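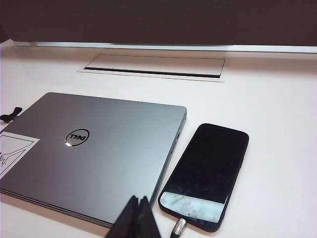
The laptop on the white table.

Rocío Mamani had sixty-six pages to finish by four and she had shut the laptop at twelve.

It lay at a slant on the white table where she had pushed it, the Dell badge upside down. Gheorghița came in with two teas and looked for somewhere to put them.

"Is it done?"

"No."

"Is it broken?"

"No."

He set her tea well away from the lid. They had worked at Lundero together for four years and he knew when to leave a thing alone, but he sat down anyway.

"Fuseini rang," he said. "He wants to know if the Stirance chapter is still in."

Rocío looked at the long panel in the tabletop. She had never once seen anyone open it.

"I took it out last night," she said. "Then I put it back – then I took it out again."

"So it's out."

"It's out."

He drank some of his tea. Down the corridor a telephone rang and stopped.

"I'll tell him it's in," he said, and she pulled the laptop towards her.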